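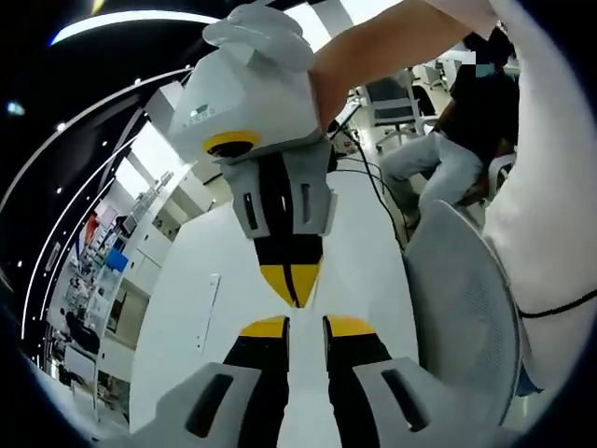
The Ovlow is a large shared table for offices, teaching rooms and workshops where several people need to work at one surface. It is supplied by Skero as a complete unit, with top, base and leveling feet. The white top seen here is the standard color and the one most often specified for rooms with little daylight. A pale gray and a dark green are available to order at the same price.

## Intended use

The Ovlow is designed for seated work and for light standing work. Its curved edge allows people to sit at a slight angle to one another, and there is no fixed head of the table. It may be placed in the center of a room or with one side toward a wall, provided that the clearances given in the planning guide are kept.

The table is not intended for outdoor use, for food preparation or for the support of machinery that vibrates continuously. Customers who need a surface for these purposes should refer to the Huaranga range, which has a heavier base and a textured top.

## Specification

| Item | Detail |
|---|---|
| Width at narrowest point | 69 inches |
| Maximum evenly distributed load | 800 pounds |
| Top finish | Gloss, white as standard |
| Base | Steel, powder coated |
| Leveling | Adjustable foot at each leg |
| Assembly | By the supplier |
| List price | $3,795 |

The load figure applies to weight spread across the whole top. Heavy items should not be placed on the outer edge, and the table should not be used as a step or a seat. Length depends on the layout chosen and is confirmed on the drawing sent with each quotation.

## Finish

The gloss finish is easy to wipe down and shows spills and crumbs clearly. It also reflects overhead lighting. In rooms with bright ceiling fixtures, some users prefer a desk pad for long periods of reading. A satin finish can be supplied for an additional charge, but it cannot be applied to a table that has already been delivered.

Small variations in color may occur between production batches. Customers who expect to add a second table at a later date are advised to state this when ordering, so that the batch number can be recorded on the account. 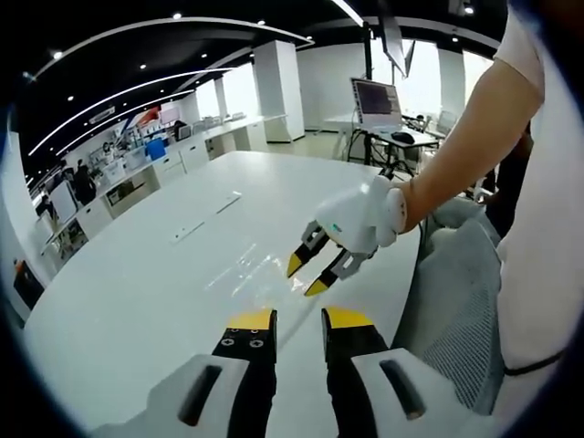

*Ovlow table in white, with a gray mesh office chair.*

## Seating

Chairs are sold separately. The table accepts most office chairs of standard height, including models with casters. Chairs with fixed arms should be checked against the underside clearance on the drawing. Where arms are likely to touch the edge of the top, a soft edge strip is recommended. Strips are supplied in white or gray and may be fitted at the time of installation.

## Power and cables

The standard top has no openings. A version with cable ports is offered under the same name, and the position of each port must be agreed before production begins. Ports cannot be cut on site without voiding the warranty. A cable tray for the underside is available for both versions.

## Delivery and installation

Tables are delivered from the Kumgate warehouse in two or more sections. Normal lead time is around 50 days from approval of the drawing. Orders for which the drawing is approved in December should allow additional time for the annual closing of the workshop.

Before delivery, the customer is asked to confirm the following:

- the width of all doors and corridors on the route to the room
- the internal dimensions of any elevator to be used
- the type of floor covering
- the name of the building contact who will sign for the goods

The floor should be clear of furniture when the installers arrive. Packaging is removed at the end of the visit unless the customer asks to keep it.

## Care

Wipe the top with a soft damp cloth and a mild detergent, then dry it. Scouring powders, steel wool and solvent cleaners will dull the surface. Marks from dry-erase pens should be removed on the same day. Tape may be used on the top for short periods, but adhesive left in place for several weeks can leave a residue that is difficult to remove.

Check the leveling feet once a year and whenever the table has been moved. The sections should be separated before the table is taken to another room.

## Warranty and returns

The base is covered for ten years and the top for five. Scratches, heat marks and damage caused by unsuitable cleaners are excluded. Tables made in a standard color without cable ports may be returned unused, less the cost of collection. All other versions are made to order and are not returnable.

Replacement feet, edge strips and cable trays may be ordered from the Skero parts desk. Please quote the batch number printed on the underside of the top.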